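Pudov Cleaning Cloth and Blue Spray, Two Months In

Search reviews Enter keyword Go

I wipe a lot of tables. Between the kids' snacks, my sister's sewing and whoever is camped out at the big table on a given afternoon, it gets wiped more than anything else I own, so I have Opinions about cloths and sprays!

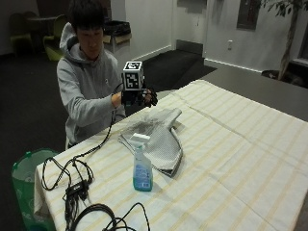

What I bought

I got the Pudov checked cloths in gray, a pack of three, and a Benska trigger spray to go with them. Together they came to $20 with a coupon, which felt like a lot for what is basically a rag and a bottle, but my old stack of cut-up T-shirts had reached the point where they were leaving more lint behind than they picked up. My neighbor Lucinda Lyons had been going on about the Pudov ones since June (she has the green), and after borrowing one to mop up half a glass of iced tea at her place I caved and ordered my own that night.

I went with gray on purpose. White cloths look terrible by the second wash in this house, and the bright ones always bleed on me. Gray is boring, fine, but it hides coffee.

The cloth

The first thing you notice is the little check texture. It's fine enough that it doesn't feel rough in your hand, but there's a bit of grab to it, and it'll lift a dried-on smear of jam off the counter without me having to go get the scrubby side of a sponge. On glass I'm less impressed. I tried it on the bathroom mirror and got streaks, then tried again with a barely damp one and got slightly fewer streaks, and after that I went back to newspaper like my grandmother used to do.

It drinks up liquid really well. You do need to wring it out once before you use it the very first time, though, straight out of the package mine just pushed the water around in a puddle and I was ready to write an extremely grumpy review. One trip through the wash fixed that.

Another thing I like is that you can see where it's damp. The wet part goes a darker gray, so when I'm halfway through a job I know which end I've used and can flip to a dry section. I never could tell with the T-shirt rags, I'd just go by feel and end up re-wetting something I'd already dried.

They do not stay folded. I'm a folder by nature, I like my cloths in quarters so I get clean sides to turn to, and these twist themselves out of it the minute you set them down. If you're the kind of person who scrunches, you'll never notice. I notice every time.

The spray

So the bottle itself is the see-through plastic kind with a white trigger, blue label, and the cleaner inside is that blue-green swimming pool color. I love a bottle I can see into. I had an opaque one before this and was forever pumping away at nothing and then shaking it next to my ear like a maraca.

The trigger is decent. It takes a few pumps to get going if it's been sitting, and then it puts out a nice wide mist. When the level gets down near the base you have to hold it pretty upright or the tube sucks air, so I tilt it backward a little and get a few more days out of it. The smell is light, sort of cucumber, gone in a couple of minutes. My brother-in-law says it smells like a dentist's office but he says that about everything.

It's good on greasy fingerprints and very good on pencil. On dried paint it did nothing, and I wouldn't expect it to.

How it does on a tablecloth

I ended up testing this more than I planned. We keep a cream cloth with a big yellow plaid on the table most of the year, and cream is a brave choice for people who eat soup. I used to strip the whole thing off and wash it for every little drip. Now I give the spot a spritz, wait about as long as it takes to put the kettle on, and press with the gray cloth. Press, don't rub! The first time I rubbed, and I got a fuzzy patch on one of the stripes that is still there if you know where to look.

Tea came out completely. Tomato came mostly out and the laundry got the rest. Turmeric laughed at me. I've also had no fading from the spray so far on either the cream or the pale yellow, but do try a corner first, yours might be dyed differently.

If your tablecloth is the wipe-clean coated kind then you can skip this whole section, any old rag will do you.

Washing

The label says warm wash, no softener. I forgot about the softener part once and the cloth went slick and useless until I'd run it through again with a splash of vinegar. They come out of the dryer a little smaller than they went in. I didn't measure before, so I can't tell you by how much, but they don't stack evenly with the one I'd kept aside for the car, and that bugs me more than it should.

The edges are holding. One corner has a loose thread that I keep meaning to snip.

What I compared it to

I had a Van Dusen cloth on hand from a Christmas basket, and it's thicker and softer and takes forever to dry. Hang it over the faucet at night and it's still clammy at breakfast, and by the third day you can smell it. The Pudov is dry by morning. For dishes I'd still pick the Van Dusen, it holds suds better. For tables and counters it's the Pudov every time.

For spray I'd been using the Sonia lemon one for years. It cleans about the same as the Benska, maybe a hair better on grease, but it left a film on the tabletop underneath where I'd spray and wipe before putting the cloth back on. You'd set down a sheet of paper and it would stick a bit. I haven't had that with the Benska.

Things I'd change

A hook or loop on the cloth, please! Every cloth should have a loop. I have a row of perfectly good hooks by the sink and nothing to hang on them.

And I'd like the bottle to come in a refill size. The store by me only carries the one with the trigger attached, so I've been saving the empties and now I have a little family of them under the sink. If anybody has found the big jug, please tell me where.

Would I buy them again

The cloths, yes, and I already have a second pack in the closet, because Lucinda's daughter took one of mine home by accident and I've accepted that it lives there now. The spray, yes if it's on sale. At full price I'd probably drift back to the Sonia and grumble about the film.

Cloth: 4 out of 5
Spray: 3 and a half out of 5

I'm trying a set of plain waffle ones next, my sister swears by them for windows, so check back if mirrors are your main headache.

Elaheh Karimi

Contact | Copyright Elaheh Karimi, all rights reserved | Back to top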